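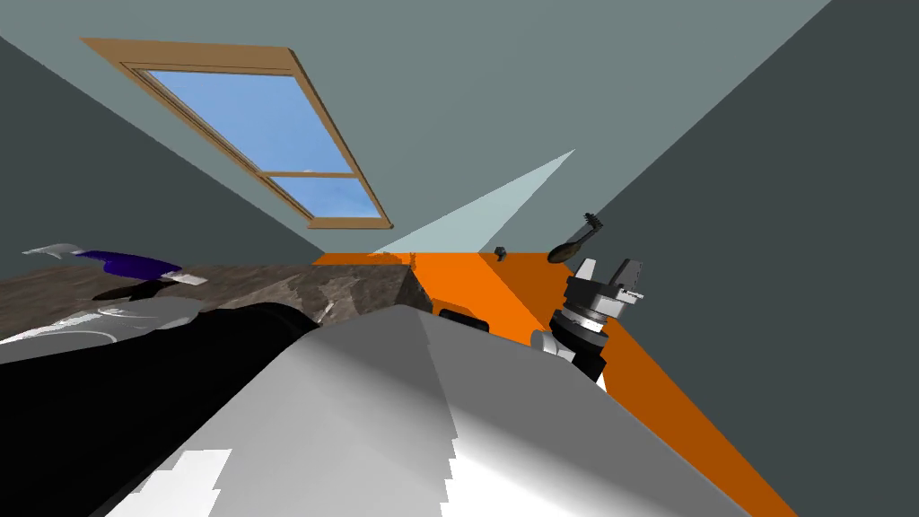

Krisztina Jakab

Section 2: First Fill

If you've followed Section 1 you now have a Mudmont bin standing on its legs with the tap screwed in, one tray on top, and a lid that doesn't quite sit flat. The lid is fine. Mine has never sat flat and the second one I bought for my sister doesn't either.

I wrote this guide for the swap group in Flolovgate after too many people asked me the same things at the door. The leaflet in the box does cover most of it, but it runs to 3,593 words and puts the part about watering after the part about feeding, so a lot of folks skip straight past it. Updated 7th January with the new liner instructions.

Before you start

You'll need:

Your assembled bin with ONE tray (keep the others in a closet for now)
One Leite liner sheet
The block of Brevo bedding, still in its wrapper
A bucket that holds more than you think you need
Old newspaper or plain brown cardboard
A spray bottle
Your worms, if they've arrived

Note: If the worms come early, leave them in their bag, somewhere cool and out of the sun, and get going on step 1 today. They're tougher than they look, but they won't thank you for a weekend next to the radiator.

Choosing a spot

I keep mine indoors, under the slope of the attic ceiling where I can't stand up straight anyway. Anywhere steady and shaded will do. A kitchen corner, a hallway, the bottom of a pantry, a garage that doesn't freeze. Watch out for skylights! A patch of sun that misses the bin in January can land right on the lid by summer, and a black plastic bin heats up fast. Check again when the seasons change.

Keep it off the top of the washing machine too. Worms hate shaking and they'll climb.

Filling the bin

1. Put the Brevo block in the bucket and pour on 2 quarts of lukewarm water. It'll sit there looking like a brick for a while, then start crumbling at the corners. Leave it for 60 minutes. Go do something else, because poking it does nothing (I've poked it plenty).

2. While that soaks, tear up your newspaper. Strips as wide as your thumb are good. Skip the shiny pages and anything with tape on it. I tear with the grain, top to bottom, and it goes twice as fast. You want enough to fill the tray loosely, heaped up a little over the rim.

3. Lay the Leite liner in the bottom of the tray, rough side up. The old liners had a notch in one corner that lined up with the tap. The new ones don't, so just turn it until it lies flat. Don't trim it! If it rides up the sides a bit, fold the edge under.

Caution: Use one liner only. Two layers will hold water and you'll have a swamp by the end of the week.

4. Break up the soaked block with your hands. Get right into it and squeeze out the lumps. Now take a handful and squeeze hard. You want a drop or two between your fingers and no more. If it runs, mix in dry newspaper. If nothing comes out at all, give it a few sprays and try again.

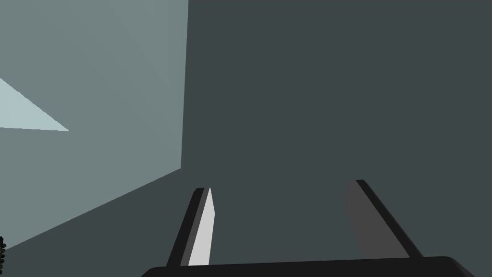 5. Mix the bedding and the torn paper together in the bucket, then tip the whole lot into the tray. Fluff it up with your fingers and leave it fluffy. Pressing it down to make it look tidy squeezes out the air, and the air is half of what you're trying to give them.

6. Add a small cup of finished compost or plain garden soil and stir it through. This is the grit, and it also brings in all the tiny stuff that starts breaking the food down. Potting mix with fertilizer beads in it is a bad swap, so leave that on the shelf.

7. Open the bag of worms and tip them on top in one heap, along with whatever they traveled in. Don't spread them out and don't bury them. They'll find their own way down.

8. Leave the lid OFF for the first evening, with a lamp on in the room. Worms don't like light, so they'll go down into the bedding and stay there. Put the lid on before you go to bed if you have cats. I have cats.

9. Cover the bedding with one damp sheet of newspaper, whole, tucked in at the edges. Lid on.

The first days

Don't feed them yet. I know, you've been saving peelings in a tub since you ordered the thing! Give them three days to settle, then put in one small handful, chopped, in one corner, under the paper. Cucumber ends, carrot peel, a used tea bag with the staple pulled out. No onion, no citrus, nothing cooked.

Wait until that handful is mostly gone before you give them another. With my first bin it took 11 days and I was sure I'd killed the lot of them. My sister's crew was quicker. It depends on how warm your room is and how far the worms traveled.

Note: A few worms on the underside of the lid in the first week is normal. Pick them off and drop them back. If there's a whole crowd up there, do the squeeze test from step 4 again, since the bedding is probably too wet.

Note: Leave the tap open a crack with a jar under it. You may get nothing for around a month. When something does come out, water it down well before it goes near a houseplant.

Caution: Don't add the second tray until the first one is full to the line molded on the inside wall. The worms won't climb across a gap, and you'll end up feeding an empty tray and wondering about the flies.

Section 3 covers the second tray, the flies, and what to do when you go on vacation.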